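When the left arm let go in November, it did so without a sound. The lab manager at Trevik, a small firm that tests two-armed robots on kitchen tasks, was standing at the next bench.

"It was holding a bowl over the table and the fingers just opened," she said. "No alarm, no message. The log said it still had a grip."

The bowl broke. No one was hurt, but her team stopped work for 8 days to find out why.

They first blamed the gripper software, which comes from a supplier called Koron. The cause was a cable. It had been tied too tightly at the wrist, and after more than 3,000 cycles one wire inside had cracked. In most positions it still made contact. With the wrist turned far enough, it didn't. 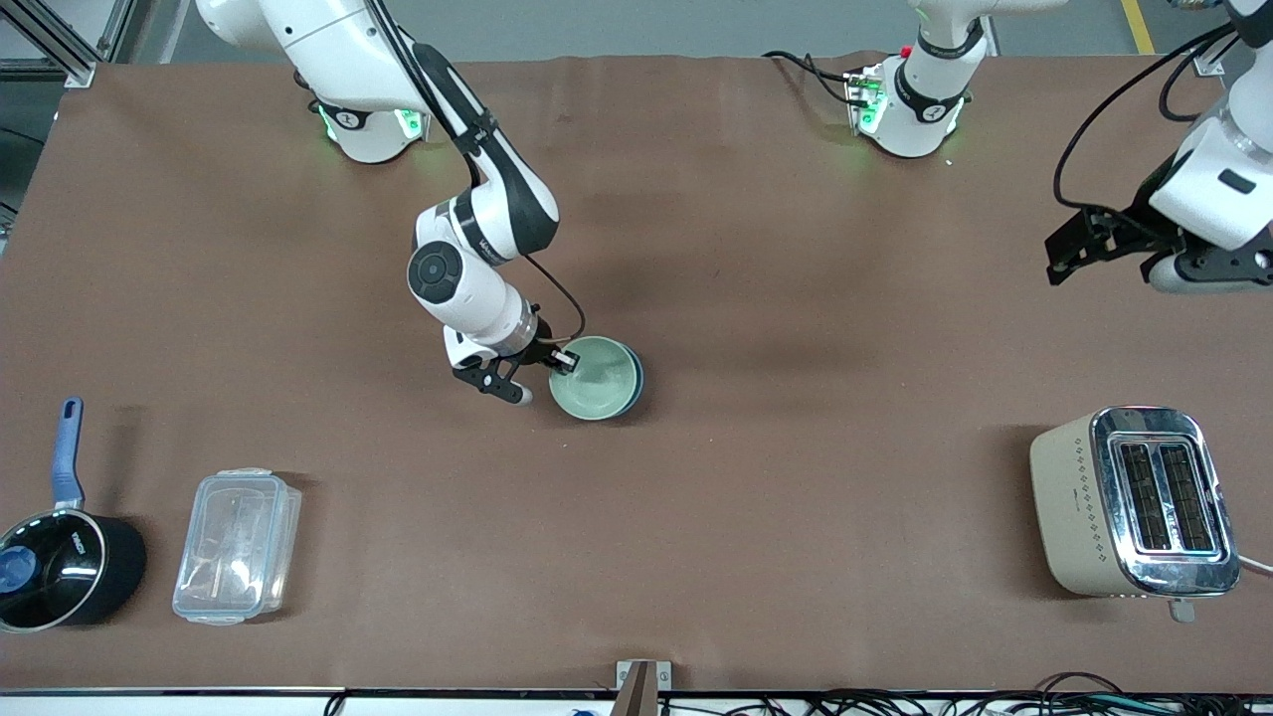 "We had looked at that cable every morning," she said. "You can't see a break like that from outside. You have to move the joint and measure."

The cables now get a wider loop and are tested every 20 hours of running. If the signal drops, the arm has to stop and keep its fingers closed — before, it treated a lost signal as an order to open.

She isn't ready to call it fixed. The same fault showed up once more in testing, on the other arm, and that cable was new.

"I'd like to know why," she said. "We've sent it back and we're waiting."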